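4. Setting up the Lumeo desk lamp timer

The box says setup takes a minute. Allow longer. The first time through, the timer is fussier than Verska's quick-start card lets on.

1. Plug the base into a wall outlet. The card says a power strip is fine. Maybe it is, but try the wall first.

2. Hold the dial down until the ring blinks. If it stays lit without blinking, let go and start over.

3. Turn the dial to set the shutoff delay, up to 179 minutes. Why it stops one short of three hours is anyone's guess.

4. Set brightness to 40. The "Auto" setting is supposed to match the room. In my experience it matches very little, and I would leave it off.

5. Press once to save.

NOTE: The "eye comfort" mode makes the light more yellow. Whether that comforts anyone's eyes I can't say, and the card offers no proof.

CAUTION: Unplug the lamp before you touch the bulb. Don't count on the dial to cut the power.

6. Aim the head at the spot where you work. Dark tabletops and shiny things both make a lamp look worse than it is, so judge it with your usual stuff on the desk.

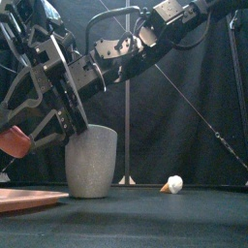
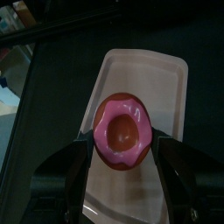 7. If the light flickers at low settings, raise the brightness until it quits. The card calls this "normal warm-up." I had the same flicker nine days later.

8. To clear the timer, hold the dial down again and enter 2430. Write that code on the base. It isn't printed anywhere else on the lamp.

Fadi Atallah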